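4.2 Sorting from a packed container

The second task set moves from isolated objects to a container filled with toys and small household items. The arm must take one item out of the pile, carry it to a set of colored cubes beside the container, and release it at the cube named in the instruction. Each cube has a round hole in one face, and the holes face up. The task set was recorded at the Skumitthorpe site using the Dranlow collection protocol described in Section 3. The order of the cubes stays fixed within a session, so the instruction can refer to a cube by color alone.

We selected this layout for two reasons. Items in the pile touch and cover each other, which makes the choice of grasp point depend on what lies next to the target. The holes also leave little room for error in the final position, and an item that would be counted as placed on an open tray may come to rest on the rim or the face of the cube.

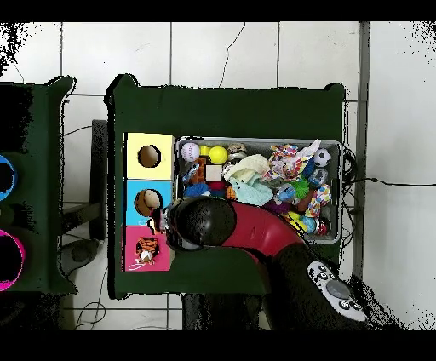 Figure 4. Head view, gripper between the cubes and the bin. A ball is visible in the hole of the blue cube and a tiger plush toy rests on the face of the pink cube.

Figure 4 shows why we score the outcome in two parts. Color selection is marked correct if the item ends in contact with the cube named in the instruction. Insertion is marked correct only if the item lies in the hole. A soft toy with limbs or a loop of string can satisfy the first test and fail the second. Earlier work that reports a single success rate for sorting does not separate these cases, and the resulting numbers are hard to compare across object types.

Each policy was run for 100 trials per condition. We tested 2 conditions: instructions that name the cube only, and instructions that name both the item and the cube. A trial ends when the gripper opens over the cubes or when the time limit is reached. Items that fall outside the cubes and the container are scored as drops and are not returned to the pile until the end of the block.

The baseline policy, Drunlow, takes the head view alone. Our policy, Bright, takes the head view together with a view from the side of the workspace. Both were trained on the same demonstrations, which were collected in March, and both use the same action space and control rate.

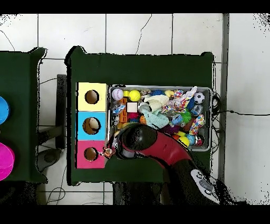
Figure 5. Head view of the approach to the pink cube. The gripper covers part of the bin near the cube.

The head view gives a clear outline of the cube faces, but the arm crosses the lower part of the container during the approach. Height above the cube is also difficult to recover from this angle. In our review of failed Drunlow trials, early release was the most common error at the pink cube. The same policy made fewer such errors at the yellow cube, at the far end of the column.

The side view supplies the missing height cue. It shows the gap between the fingertips and the top of the cube directly, and small items remain visible between the fingers late in the approach. 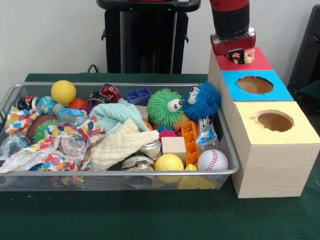
Figure 6. Side view, gripper above the red-topped cube.
A small object is held between the fingers, just above the red surface.

The value of the second view depends on the item. For balls and rigid blocks, the gain is limited to the release step. For cloth and plush items, the side view also helps during lifting, when loose material can hang below the fingers and catch on its neighbors. Bright tends to raise such items higher before moving sideways. We did not add a term for this behavior to the training loss, and we attribute it to the demonstrations.

Two limits apply to these results. The cube column was not rotated between blocks, and the pile was rearranged by hand, so its density was not controlled. Section 4.3 repeats the test with the cube order changed.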